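Werton Community Help > Home and Office > Storage and Backup

Old office desktop as a backup box - worth doing, and which drives?

Asked by ledgerline, 5 answers hidden by rating, 2 shown

I look after the paperwork for a small plumbing business in Ledesma. We have 14 years of job files, quotes and photos sitting on one external drive, plus whatever is on each person's laptop. The external drive has started to take a long time to wake up in the morning and I don't trust it anymore.

The owner has an old desktop he says I can have. It has places for two drives. My plan was to put two new drives in, have one copy the other, and leave it in the back office where everyone can save to it over the network. 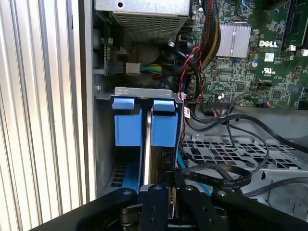
tallowwood replied: Two drives copying each other is a mirror, and a mirror is not a backup. If somebody deletes a folder on Saturday, it's deleted on both drives a moment later. Same goes for ransomware, a power surge or a break-in. It only protects you when one drive dies.

What I'd do with your gear:

Put both drives in but don't mirror them. Use the first as the shared drive. Set the second to take a copy of the first every night and keep older versions for at least 6 weeks. Most mistakes in an office get noticed at the end of the month, so one night's copy isn't enough.

Then keep a third copy somewhere else. Buy two cheap external drives, swap them once a week and take one home. Encrypt them, as they'll have customer addresses on them.

Copy the old external drive first, before you do anything else. If it's slow to wake up it may not have long left. Don't run a repair tool on it until the files are safe.

Answer from pennant_st

I'd skip the old desktop. They chew through power when left on all day and you don't know how old the power supply is. We bought a Nerkus two-bay box for our office and it has been fine. Set up took 20 minutes.

Comment from ledgerline: Thanks. What do you do about a copy off site?

Comment from pennant_st: Nothing yet. Should probably sort that out.

Comment from ledgerline: I've gone with the first answer. The old external copied across overnight with 5 files it couldn't read, all photos from a job we finished years ago. I'm using Stillent for the nightly copy and it keeps versions without much fuss - the menus are a bit clumsy. Still need to buy the take-home drives.

Comment from tallowwood: Good. Once it has been running for a week, pick a folder and restore it to a different spot, then open a few of the files. Put a reminder in the calendar to do that again every few months. Also check that the job sends you an email when it fails. Mine stopped in April once when the second drive filled up and I didn't find out until winter.

Marked as solved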